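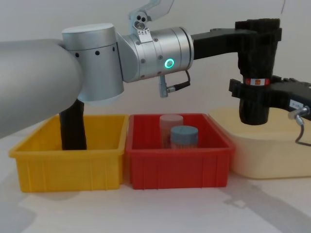 Oltonitz tightens the rules for shared-table robot work

January 28, 2024

New house rules for anyone running two arms over the one table. Oltonitz put them out this morning, they cover its own labs plus the Drorkar and Fondale sites. In force straight away for new set-ups, older cells get 90 days.

The main points. Arms that can reach the same bin need an agreed order of entry, written down before power-up. One gripper in a bin at a time, no exceptions for slow speed. Cables tied back so a loop can't snag on a bin rim or the other arm. Bins go back to the same marks after every run — coloured tape is fine, pencil isn't.

Labels too. Every gripper and bracket has to carry a tag that can be read without leaning in over the table. Faded ones get replaced, not written over.

The rules came out of a review of 2361 logged stoppages at the three organisations. Of those, 382 were put down to one arm getting in the way of the other. Bins out of place was the next biggest group, the review dosen't give a figure.

Toprak, which supplies fittings to the Fondale site, asked for a longer changeover and didn't get it. It says it has 3000 brackets in stock with the old tag position. Those can still be used if a second tag is added on the front.

Operators will need to redo the short sign-off before the 90 days are up. Full text is at the front desk at each site, online copy to folow. Next review is in September.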